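Frequently Asked Questions: The Stinstead Two-Handed Handling Study

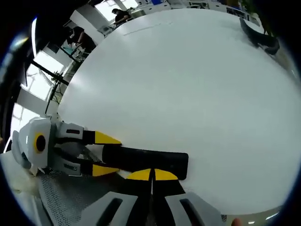

Two hand-held grippers at a long black object during a Stinstead recording.

What is the purpose of the study?

The study asks whether a two-armed robot can learn to handle long, rigid objects from recordings made by people using hand-held grippers, with no robot present during recording. The work is carried out by the Limow research group at its Stinstead site. The resulting training method is called Polline.

Why were long objects chosen?

Short objects can usually be moved with one gripper. A long object held at one end tends to tip or swing, and a second gripper must arrive at the right place and at the right moment. We found very little published guidance on how many recordings are needed before a robot times that second grasp well.

How many recordings were made?

The full collection, named Gentile, contains 2891 recordings. Of these, 1000 were set aside for the main training run. The remainder were used for tuning, for a comparison with smaller training sets, and for checks on recording quality.

What is a "holding hand" and a "joining hand"?

These are our terms for the two roles in a recording. The holding hand closes on the object first and keeps it steady. The joining hand approaches with its fingers open and closes second. Either the left or the right hand may take either role. Operators were asked to change roles between sessions so that the data would not favor one side.

What does Polline do differently from earlier training methods?

Earlier methods in our group predicted the motion of both grippers together at every step. Polline first predicts the path of the holding hand and then predicts the joining hand with that path as an input. Training takes longer as a result. Running the trained model on the robot takes no longer than before.

What was the main result?

In the final test, the robot attempted 200 lifts of objects that did not appear in the training set. It completed 90 percent of them without dropping the object or stopping on a force limit. When both hands were predicted together, performance on the same test was clearly lower, and most of the failures occurred as the second gripper closed.

Does the result apply to soft or flexible objects?

No claim is made for such objects. Cables, towels and hoses were excluded from the study. A small trial with foam strips gave mixed results and is not included in the report.

Were the recordings made in a controlled room?

No. Sessions took place in working offices and shared rooms, in ordinary daylight and under ceiling lights. Colleagues continued their work nearby. Recordings were rejected if the operator's grippers left the camera view for an extended period, but not on account of background activity.

What are the known limits of the method?

Polline depends on a clear difference between the first and second grasp. Where an operator closed both hands at nearly the same time, the assignment of roles was unreliable, and those recordings were labeled by hand. The method has also been tested only on flat tabletops. Shelves, bins and handovers between people remain outside its scope.

May other groups use the Gentile collection?

Yes, for research purposes. Applicants should send a short statement of intended use to the Stinstead office. Requests are reviewed each November. Commercial use requires a separate agreement.

How should the work be cited?

Please cite the Limow technical report on Polline and name the Gentile collection separately if the recordings themselves were used.

Reader comments (3)

gripstrength_lab
Were the 90 percent figures broken down by object length? We see a sharp drop once the object is longer than the distance between the arm bases.

Limow Stinstead (site reply)
The breakdown is in the appendix to the technical report. The drop you describe is present in our results also, though it is more gradual.

tk_benchtop
Would like to see the foam strip trial written up, even if the results were mixed. The download page was also timing out on Saturday.

Contact the Stinstead office | © Limow. All rights reserved. | Back to top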